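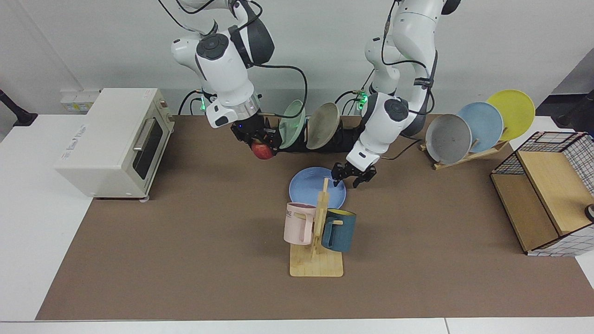 Kitchen robots can set out a snack, but the sink is still yours

22 Nov 2020

A pair of robot arms that can handle plates and fruit on an ordinary table is the latest attempt to answer an old question: when will a machine do the chores? The people working on it say the answer depends a great deal on the chore.

The engineering firm Dredia has spent the months since August working on small kitchen jobs with two arms mounted over a table. The jobs are the kind most people do without thinking. A plate is taken from a rack and laid flat. A piece of fruit goes on the plate. The project is called Clultico, and its stated aim is a machine that can tidy a kitchen counter and lay out a simple meal without being told where each thing is.

"People see an arm lift a car door in a factory and assume a plate must be easy," said Romana Charvát, who leads the project. "The car door is in the same place every time. In a kitchen, the plate is wherever the last person left it."

Each attempt is logged as a pass or a fail. Dredia ran 900 attempts at the full plate-and-fruit job in its latest round and passed 800 of them. A run counts as a fail if anything is dropped, if the plate ends up outside the work area, or if a person has to step in.

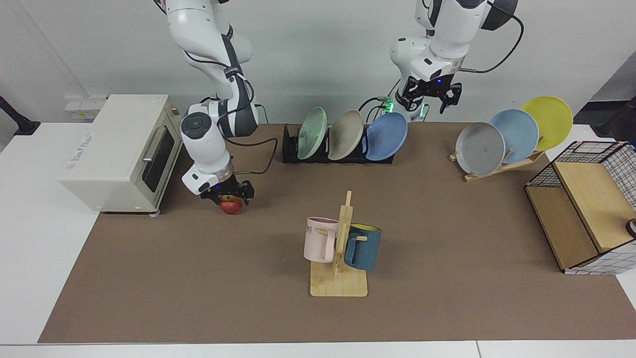

Most of the failures came from the plates, Charvát said. A plate standing in a rack offers only a thin rim to hold, and if the grip is slightly off, the plate swings as it comes up. Fruit has been less trouble. An apple is firm and will put up with a grip that is a little too tight or a little off center. A ripe peach will not, and soft fruit has been left out for now.

Mugs are a separate problem. Lifting one off a peg means moving it in the right direction before moving it up, and the handle can hide behind the mug itself. Dredia has a separate set of tests for mugs and did not give results for them.

Speed is the other weak point. Bastian Vogler, who runs the test schedule, said a full run takes six minutes from start to finish, including the time the software spends deciding what to do next. An adult can do the same job in a few seconds.

"I would not wait six minutes for an apple," Vogler said. "But I don't mind how long it takes if I'm at work and the table is clear when I get home. Slow is fine for some jobs and no good at all for others."

Shops and warehouses may see the benefit first. Kollár, a housewares retailer, has been looking at whether similar arms could restock display shelves overnight. Natália Kollár, who manages the company's stores, said the work is dull, is done late in the evening and is hard to hire for.

Her company tried a single-arm system built by another supplier, Urer, on a stockroom shelf. It was asked to move 500 items, mostly bowls and storage tins, from crates to a shelf with marked positions. Kollár said it finished the job, but a clerk had to stay nearby to straighten items and clear jams.

"If I have to pay someone to watch it, I have not saved anything yet," she said. "I would look at it again in a year or two. The tins went very well. The bowls came nested, and it kept picking up two."

Urer said it is working on a new way to separate stacked items and plans to offer a second trial.
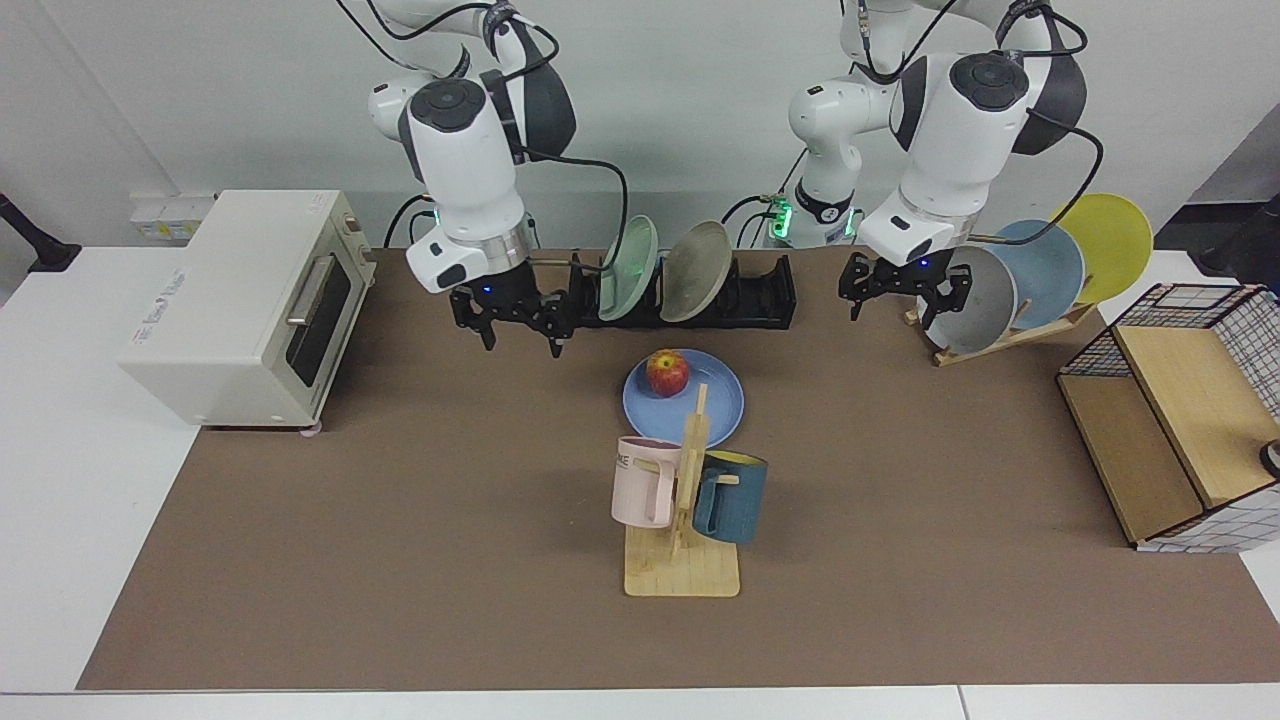

Clultico's two arms over the test table, with an apple on the blue plate.

Researchers outside the companies are cautious. Svatopluk Šimek, a lecturer in automation who has followed home robots for most of his career, said pass rates measured on one table say little about how a machine would do in a real house. Lighting changes through the day. Drawers stick. Glasses are hard for cameras to see, and wet dishes are slippery.

Šimek said he would like to see companies publish results from kitchens their engineers have never visited. He also wants them to list which objects were left out of a test, something few of them do now.

"Eight hundred out of 900 is good work," he said. "It also means that one time in nine, something went wrong with your dishes. A family would put up with that for a week."

Cost is a further hurdle. Dredia did not give a price for its system and said it has no plans to sell one to households. The arms are fixed in place above the table, and few homes have a spare table or the room above it. A version on wheels is being drawn up, but Charvát said it would bring new difficulties, starting with how the machine keeps its balance while reaching across a counter.

Cletus Abernathy, a retired cafeteria manager who was asked by Dredia to advise on kitchen routines, said he had been doubtful at first and remains so about washing up. He spent several days explaining to the engineers how dishes are sorted, scraped and stacked in a busy kitchen.

"They wanted a rule for everything," Abernathy said. "How dirty is too dirty for the rack? I know it when I see it. We went back and forth on that one for an entire afternoon."

He does think the arms could be useful to people who have trouble gripping or reaching — he named his own sister, who has arthritis and keeps all her plates on the counter. For her, he said, a machine that brought down one plate at a time would be worth having, even a slow one.

Dredia plans to move on to cutlery next, followed by loading and unloading a dishwasher. Charvát would not say when either would be ready. The mug tests will continue alongside, and the company said it expects to release those figures once it has enough runs to compare with the plates.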